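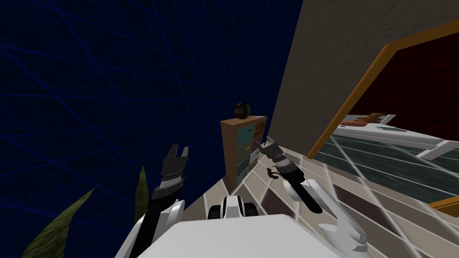
Overo Wall Paint, Matt and Soft Sheen

Home > Paint > Interior > Overo

Hello and welcome to the Overo page. I've been mixing and selling this paint from the shop in Plovholm for long enough that I've stopped needing the colour chart, and I still get a bit giddy when somebody comes in wanting a proper dark blue. So this page is longer than the ones you'll find for the brushes and the masking tape. Sorry! Have a cup of tea with it, or skip to the sizes further down.

What it is

Overo is a water-based paint for indoor walls and ceilings. It comes in two finishes. The matt is the one most people want, very flat and chalky to look at, lovely in bedrooms and sitting rooms. The soft sheen has a bit of glow to it and stands up better to wiping, so I'd steer you that way for kitchens, hallways and anywhere small hands go along the wall at the same height every day (we have a stripe at home, you could measure the children by it).

I mix every tin to order. You choose the colour, I put the tin on the machine, and then I paint a blob on the lid so you can see what you've got without opening it. If the blob looks wrong to you, say so before you leave the counter and we'll sort it out there and then.

The colours people ask me about

Dark blues first, as they're most of my emails. We do two that sell and sell. Harbour is a navy with a good dose of black in it, and it goes nearly to nothing in the evening with just a lamp on. Inkcap is a touch warmer and a touch lighter, and if you've got a north-facing room I'd try that one before Harbour. People worry a dark wall will make the room feel tiny. I have a box room at home painted Harbour on all four walls and the ceiling too, and I'd say it feels cosy, but my sister calls it the cupboard, so get a sample and make up your own mind.

The deep reds are the awkward ones. I love them, I really do, and our maroon (it's called Damson Jam, I didn't name it) is the best colour in the whole range for a back bedroom or a dining room. But red pigment is see-through stuff and it doesn't cover well. You'll want three coats over our grey undercoat, and please don't go straight over magnolia with it, you'll be there till Christmas and hate me.

Then there are the beiges. I used to be a terrible snob about beige. Then Jingyi Zeng came in, who does up flats for a living and buys more from me than anybody, and she explained that she uses Oatcake in every hall and landing as a sort of rest between the strong colours. Open a door from an Oatcake landing into a Damson Jam bedroom and the red looks twice as rich. I tried it at home over the summer and I've gone completely beige in the corridor ever since. Oatcake leans slightly yellow, Pebble Lane leans slightly pink. Put them next to your woodwork before you choose, especially if you've got orangey varnished door frames, which can turn Pebble Lane a bit sticking-plaster.

About those orangey door frames

I get asked this so often that it's getting its own bit. No, you don't have to paint them! Old varnished frames look smashing next to navy. The orange and the blue set each other off, and I've talked several customers out of a weekend of sanding. If you do want them white, Overo is the wrong paint, it's for walls. Ask me for the Motik wood paint, it's on the next shelf along and has its own page.

Sizes

Sample pot, enough for a good big square on the wall or a sheet of lining paper
Small tin, for one feature wall or a little loo
Large tin, for a normal bedroom
Trade tub, collection only (it's heavy and the courier and I have had words)

Current prices are on the order form, as they went up in July and I'd sooner keep them in one place than get them wrong in four.

How far does it go

On smooth plaster in decent nick, a large tin does me around 40 square metres in one coat. Bare plaster drinks it, so thin your first coat with a splash of clean water. Textured walls drink it as well, and I do mean any texture, even that fine sandy one that you only notice when the light comes in sideways. For those I'd buy a bit extra and use a longer pile roller so you're not stabbing at the little dips with a brush afterwards.

If you're unsure, email me the width and height of each wall and I'll work it out. Please don't send me the floor area, I can't do anything with it. Well, I can guess, and then you'll be short.

Putting it on

Wash the wall, let it dry, fill your holes, sand the filler, wipe off the dust. Yes, all of it. Dark colours show every single lump and I've had people ring me up about "bits in the paint" that were last year's filler.

Stir it properly, right from the bottom, for longer than you think. Cut in one wall at a time and then roll that wall while the edge is still wet. If you cut in the whole room first and go for lunch you'll get a picture-frame effect round the edges, and with Harbour you'll see it for ever.

Two coats for most of the range, three for the reds. Leave it 3 hours between coats if the room's warm, and overnight if it isn't. Touching it to see doesn't count as waiting.

For a sharp line where two colours meet in a corner, tape the first colour once it's really dry, then run a thin bit of that same first colour along the edge of the tape. Let that go off and then paint your second colour over it. The first colour seals the tape so the second can't creep under. Lungile Nel taught me that when I was helping out on Saturdays in the old shop, and I've never had a wobbly corner since. Peel the tape back slowly, and at an angle.

Stripes, grids and other adventures

Every so often somebody wants a pattern, usually a dark wall with slightly lighter lines over the top. It's lovely when it's done and a right faff to do. Harbour with lines in Inkcap is my favourite pairing for it, very quiet, you only get the pattern when you're close up. Use the narrow low-tack tape, mark it all out with a level first, and do your lines in matt on matt. If you mix the finishes the lines will catch the light differently, although some people want that!

Diagonals are harder than they look in a room where the walls aren't square. Start from the middle and work out to the corners.

Cleaning and touching up

Matt: a soft damp cloth, no scrubbing, or you'll polish a shiny patch into it. Soft sheen: you can use a drop of washing-up liquid. Leave either of them a couple of weeks before you wash anything off.

Keep the last inch of the tin for touch-ups. Write the room on the lid. Dab it on with a bit of sponge and it'll blend in better than a brush mark would.

Things customers ask

Can I use it in a bathroom?
Soft sheen, yes, as long as you've got a fan or a window you open. Not inside the shower.

Does it smell?
A bit, for a day. Nothing like the old stuff. I'd still sleep in another room the first night.

Will you match a colour from another shop?
I'll have a go. Bring me a painted bit of card, please, a photo on your phone is no use to me at all.

Can I bring it back?
Unopened white, yes. Mixed colours, no, and I'm sorry, but I've got a whole shelf of other people's greens already. That's what the sample pots are for.

Is Ye the same paint?
Ye is the ceiling white from the same maker. It's thicker, so it drips less on your head, but it only comes in white and won't take a tint.

Delivery and collection

Order before noon and I'll mix it the same day. Small and large tins go out by courier, sample pots go in the post. Collection is from the side door, ring the bell and give me a minute, I'm usually up a ladder or have a lid in my hand. If you're picking up a trade tub bring somebody with you to help lift it.

Related: Motik wood paint, Ye ceiling white, grey undercoat, low-tack tape (narrow and wide), rollers and sleeves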